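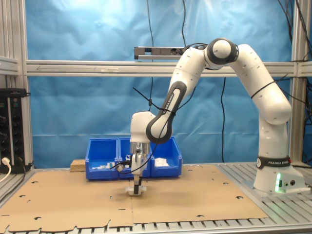
# Do Street Trees Cool Kanasgate Sidewalks?

Booker Benavides and Aslı Şimşekoğlu

## Why we picked this

Both of us walk to school down Wojcik Avenue, and both of us cross to the same side of the road in hot weather without thinking about it. That side has the big maples. We wanted to know how much cooler the shady side really is, and whether small new trees help at all or if you have to wait years for a difference. Aslı also had a personal stake, as her street got a row of baby lindens last fall and her dad keeps complaining about them!

## What we did

We chose 6 blocks in the Florisent neighborhood. Two have large old trees, two have young trees, and two have none. On each block we marked spots on the sidewalk with chalk and took the surface temperature with a handheld infrared thermometer, always held at knee height and pointed straight down. By the end of June we had 736 readings, all taken between 1 and 3 in the afternoon on sunny days.

We wrote down the temperature, the time, whether the spot was in sun or shade, and what the ground was made of. The last one turned out to matter a lot. Our first 62 readings didn't include it, so we left those out of the block averages. (That was a painful Thursday, but we learned to test our data sheet before going outside with it.)

## What we found

The old-tree blocks were clearly the coolest, and it wasn't close. Even the sunny patches between the maples were a bit cooler than the sunny spots on the bare blocks, which surprised us both. We think it's because those patches had been in shade earlier in the day and hadn't had as long to heat up.

The young trees were a mixed story. Right under a linden, the sidewalk was cooler, but the shadow is so small that most of the block acted like a block with no trees. Asphalt driveways were the hottest thing we measured on every block, trees or no trees.

Our favorite result came from the Plivura bus stop. The metal roof makes good shade, so we expected it to match the maples. The concrete under it was cooler than the open sidewalk, but still warmer than the concrete under the trees.

## Problems

- We only measured surfaces, so we can't say much about the air people walk through.
- The sun moved while we worked. We always started at the same end of Florisent, so the last block got its readings latest every time. Mixing up the order would have been fairer.
- One block got sprinklers halfway through the project.

## Next time

We'd love to go back with an air thermometer and measure after sunset too, to see which blocks hold on to their heat. Booker wants to map every tree within 200 meters of the school first. Aslı is going to keep measuring her lindens each summer until she graduates.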